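Does a Wedding Movie Tell the Truth?

Words by Octavian Pană
For readers 8 to 12

Maybe you have been to a wedding. Maybe you carried the rings, or sat under a table eating sugared almonds. Then, months later, your family watched the wedding movie, and you thought: wait, was it really like that?

Good question. Keep asking it.

A wedding movie is made from real things that really happened. The cake was real. The crying uncle was real. But a movie is also put together by a person sitting at a desk, and that person makes a lot of choices. I have spent many hours at that desk, so I can tell you about some of them.

Choice one: what gets left out

Say a wedding lasts 10 hours and the movie lasts 20 minutes. Where did the rest go? Mostly it was people walking to cars, people looking for a bathroom, and people waiting for soup. I once edited a wedding in a village called Jirnham and ended up with 541 separate clips. I used fewer than half. One of the clips I dropped was the groom's little brother being sick behind a hedge. He was very happy about that.

Is leaving things out the same as lying? I don't think so. But if a movie shows only smiles, you should be a bit suspicious. A whole day of only smiles has never happened to anyone.

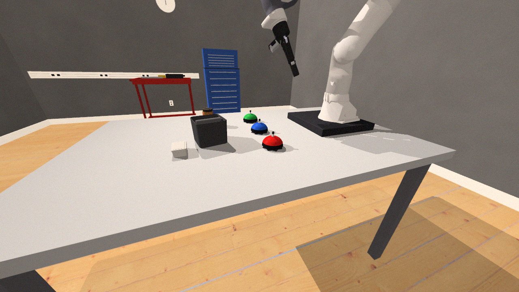
Choice two: what order things go in

This one is sneakier. Suppose the bride walks in, and then you see Grandma wiping her eyes. You think Grandma is crying because of the bride. She might be! But the clip of Grandma might come from three hours later, when somebody was chopping onions near her.

Filmmakers call a clip like that a reaction shot. Moving one around is very common. Some filmmakers say it is fine as long as the feeling is true. I used to say that too. Now I'm less sure, and I try to put Grandma back where she came from.

Try it yourself. Ask a grown-up to film your dog looking at nothing much. Then film a sandwich. Put the sandwich first and the dog second. Now the dog looks hungry. Swap the sandwich for a vacuum cleaner, using the very same clip of the dog, and ask a friend what the dog is feeling.

Choice three: the music

Turn the sound off next time you watch a wedding movie. It gets a lot less sad, doesn't it? Slow piano music can make a man tying his shoe look like the most important man in the world.

Music also hides things. Wind, traffic, a baby yelling, the person holding the camera saying "oops." At one wedding in April, a tractor drove past all through the vows. In the movie you hear violins for that part, then the vows fade in once the tractor has gone. The couple, whose last name was Bajwa, asked me to send them the tractor version as well. It's the one they watch. 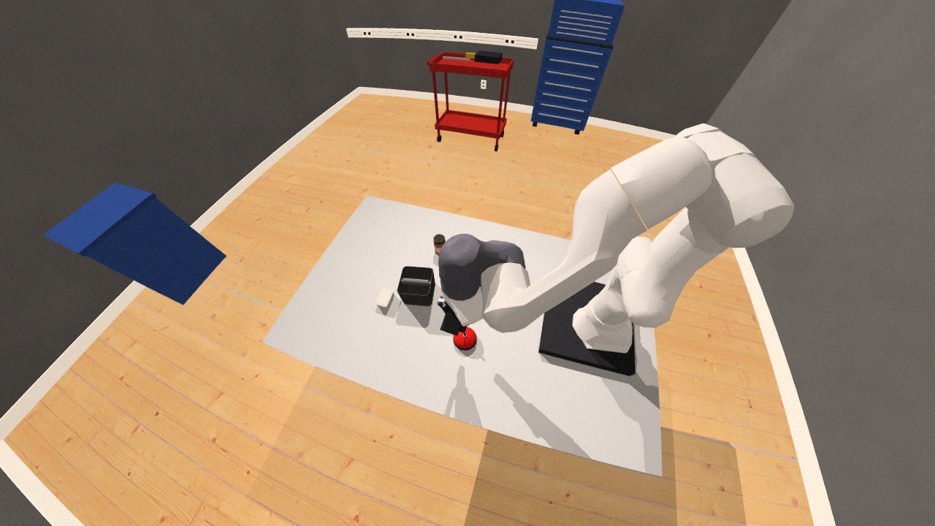 Choice four: doing it again

"Could you two walk through the door one more time?" If you have been to a wedding with a film crew, you may have heard this. The first walk was real. The second walk was acting. In the finished movie you can't always tell which one you got.

Here is a clue, though. If you see the couple from behind and then from the front, very close, and there is no camera person in either picture, they may have done it twice. Or there may have been 2 cameras and somebody hid well. You can't be certain, so don't shout "fake!" at your aunt's party.

What about "the best day ever"?

Grown-ups selling wedding movies like big words. Magical. Perfect. Forever. I have seen an ad promising a movie that would "capture every moment." Think about that. Every moment? With one camera? Who was filming the kitchen while the camera was pointed at the dance floor?

Big words aren't proof of anything. If somebody tells you their movie shows everything, ask them what it doesn't show.

So should you believe it?

Some of it. I still love wedding movies, and I still cry at the speeches, even the ones about golf. Just watch them the way you would listen to a friend telling a story. Your friend was there and means well - and is probably skipping the part where they fell over.

Words to know

Clip: a short piece of film.
Edit: to choose clips and put them in order.
Reaction shot: a clip of somebody's face while they watch or hear something.
Vows: the promises two people make when they get married.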